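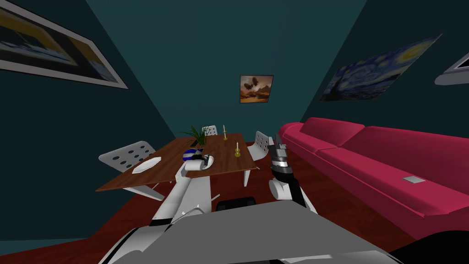 The robot's-eye view in simulation: left gripper holding a small blue and white object at the table, right gripper open and empty.

The Dining Room That Never Gets Dirty

Apr 23, 2020

The people who make Natness would like you to know that their software can tidy a table. They have a number for it, too. Over 182 trials in a simulated house, the planner finished the job often enough that the sales deck calls it "home ready."

I spent two days with the software in Dimano's offices, where it is being tried out ahead of a decision in July, and I would like to know whose home they mean.

Natness is a planning layer. It takes a guess about where things are, supplied by a separate perception module called Kravchuk, and turns it into motions for two arms. Tell it to clear the plates and it works out which arm goes first, how to get past the candle holders and where to stand. Before anything moves it checks the path against a 3D model of the room. If the path is bad, it tries another.

All of this is sensible, and most of it has been around for years. The new part is the claim that you can skip most of the testing on hardware by doing it in rendered rooms like this one, with its white chairs and its red sofa and a copy of The Starry Night on the wall.

It is a handsome room. The trouble is that the simulator knows everything about it. When I asked for a run with the table shifted, an engineer changed a value in a text file and the table was somewhere else. The planner coped fine. Then I asked what Kravchuk had seen during that run, and there was a pause. By default, it hadn't seen anything. The object positions come straight from the simulator, and perception gets bypassed unless you switch it on with a flag.

So we switched it on. Planning slowed down, which was expected. The left arm reached for a plate, stopped short, backed off and replanned, then did it again. The log said the plate's position had changed between one estimate and the next. The plate had not gone anywhere. After 30 seconds the task timed out and was marked as "skipped" - a category I had not noticed in the deck, and which doesn't count as a failure.

To be fair, the engineers were open about this once it was on the screen. They said the flag will be on by default in the next release, and that skipped runs are left out so planning bugs can be told apart from vision bugs. That is a decent reason to keep two sets of figures. It doesn't explain why customers are shown one of them.

There is also the matter of grip. Contact in the simulator is simplified, and a held object tends to stay held. Plates in my kitchen are greasy and come in stacks.

I don't think simulation is a waste of time. The collision checker caught a bad elbow path while I was watching, and I would much sooner see that on a monitor than next to a person. The replay tool is very good. You can stop a run at any step, see which candidate paths were thrown out and read the cost of each.

Dimano also has a physical test cell, built by a contractor called Tadano, with a real table in it. I asked how many of the 182 trials had been repeated there. The answer was 2.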